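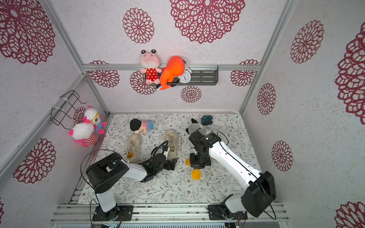 August 5, 2021

The left arm lost its zero again today, and this time I was standing close enough to feel the little puff of air when it swung. I'd been up since before six, fussing over the shoe routine, and I had got to the point where I was almost pleased with myself. We had the canvas sneakers down on the flowered mat, the left arm coming in over the right shoe and the other one holding off to the side with its fingers partly open, and I remember thinking how homely it all looked for a place where things go wrong so often. Then, on run 13 of the morning, the left shoulder gave a sort of cough and the whole arm went sideways toward the wall, far faster than I have ever asked it to go.

I hit the stop. I'd like to write that I did it at once, but I think I stood there for a good second with my coffee in my hand, watching. It didn't touch me, and it didn't touch the other arm either, though I wouldn't want to see how narrow that gap was. My knees were a bit silly afterward and I sat down on the floor of the hallway until they behaved.

Once I had my wits back I went through the log - slowly, with a second coffee, the first one being mostly on my sleeve. The shoulder encoder had dropped out for 53 milliseconds and come back with a reading that made no sense at all, and the controller, poor trusting thing, believed it and tried to correct. The Vanags people wrote in their July notes that the joint should freeze after 50 milliseconds without a good signal. Ours didn't freeze. I went looking for the setting and found it at 2,000, which must be left over from when we were doing the long cable tests at Kornden and were sick of it stopping every few minutes. I have a nasty feeling I typed that number in myself.

So that's put right, and I've written it in the Pumton logbook in red, with my initials, and stuck a note on the monitor as well. I also took the shoulder connector apart and found one pin sitting lower than its neighbors. It may be the whole story or it may be only a part of it. Grinora can send a new cable but they want the old one back first, and I don't much like running with a pin I've pushed up with a pair of tweezers, so the left arm stays powered down until the parcel comes.

What bothers me more is where I was standing. We have a line of yellow tape on the floor for exactly this and I was well over it, leaning in to see whether the laces were going to catch. I've stepped over that tape so many times this summer that I'd stopped seeing it. Tomorrow I'm going to move the stop button out to the tape, on a longer lead, and try the right arm by itself at quarter speed.

My hands smell of contact cleaner and I've forgotten to buy bread.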